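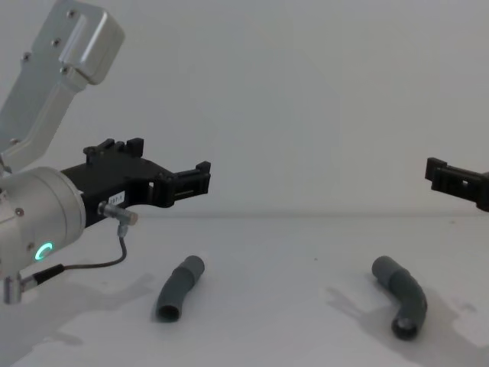
Hoses and waste pipes – things we get asked a lot

Last updated: May

Do you sell hoses for any make of washing machine?
Most of them. If it's an older Fornis, ring first, the inlet thread changed at some point and the two sorts look the same on the shelf. Have the model number handy. It's usually inside the door rim.

Which end is which?
Inlet hose has a nut on both ends and takes water in from the tap. Drain hose is the wider one and takes it out. If you've only got one blocked or leaking, only order that one.

What's the bent end for?
Tight spots. A straight hose pushed hard against the wall will kink, an elbow end won't so easily. Bent ends cost a bit more. Measure the gap behind the machine before you decide.

How long should I get?
Measure along the route, not straight across, then go up a size. Don't stretch a hose to fit. Don't leave three loops of it behind the machine either – it sags and holds dirty water.

Can I join two drain hoses together?
You can, with a proper connector and two clips. One longer hose is better. Tape is not a connector.

My machine fills and empties at the same time
Drain hose is too low. It needs to come up high before it goes down, check the height in your machine's booklet. If you haven't got the booklet Morag can sometimes find a copy, email her the model.

Do you fit them?
Innes does, within 19 miles of the shop. Anything further try Euan Baird in Pirnon, seperate business so please don't ring us about his bookings.

Do I need new washers?
Yes. They come in the bag with every inlet hose. Take the old one out first, it's often stuck up inside the nut, and two washers on top of each other will drip.

How tight?
Hand tight and then a little bit more. Turn the water on and run a dry finger round the nut. Check again the next day.

Can I cut a hose down?
Drain hose yes if it has cutting points moulded in, otherwise no. Never an inlet hose.

What time do you close for orders?
2 pm for same day posting. After that it goes the next working day. Orders over £149 go free, doesn't matter what's in them.

Can I send it back?
Within 9 days, unused and dry. If water's been through it we can't take it back unless its faulty. Put your order number in the parcel, we've got a box of returns with no name on and no idea who to refund.

Do you still do the Kurnuvo clips?
Small ones yes. The large are out of stock and the supplier hasn't given a date. Ordinary worm drive clips do the same job, part 283.

Trade accounts?
Ask for Ailsa at Gillies, mornings are best.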